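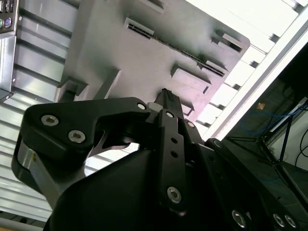

Questions and answers about the Oker repair evenings

Last updated 2000-07-11

What is Oker?
Oker is a neighbourhood club in Kakgate where people bring broken things from home and try to mend them together. We are open since January. It is not a shop and we do not sell anything.

How much does it cost?
To come in and use a table is free. If your repair needs a new part, you pay for the part. Small things like screws, solder and glue are from the house, but there is a jar near the door and we are glad when you put something in it.

Do I have to be a member?
No. Members can borrow tools to take home, for up to 2 weeks. Visitors can use the tools only in the room.

What can I bring?
Lamps, radios, toasters, sewing machines, bicycles, toys, clothing, computers and clocks. One person must be able to carry the thing up the stairs. We have no lift.

What can I not bring?
Microwave ovens, anything with gas, and anything with petrol still in the tank. Please also no fridges. For these we have a list of repair shops in Arboleda, ask for it at the desk.

Will you repair it for me while I wait somewhere else?
No, please stay with your thing. You do the work and a helper sits beside you. If you never held a screwdriver before, this is fine.

Can I reserve a place?
Only for sewing, because we have 2 sewing machines and they are always busy. For all other tables you take a number when you arrive.

What happens if it becomes more broken?
This can happen. You sign a short paper at the entrance which says that you accept the risk. Please read it before you sign, it is also available in large letters.

May I leave my old things with you for parts?
Please ask first. Our shelf is full at the moment, and we can't take any more printers or grey plastic monitors.

Where can I park?
Behind the Jullden bakery, after closing time. Don't park in front of their delivery door. Bicycles can stand in the yard.

Are children welcome?
Yes, together with an adult. The soldering table is for adults only.

Is there something to eat?
There is tea and coffee. You may bring your own food, but not to the sewing tables.

I forgot something in the room. Where is it?
Most likely in the blue box under the desk. We keep things there until the end of the month.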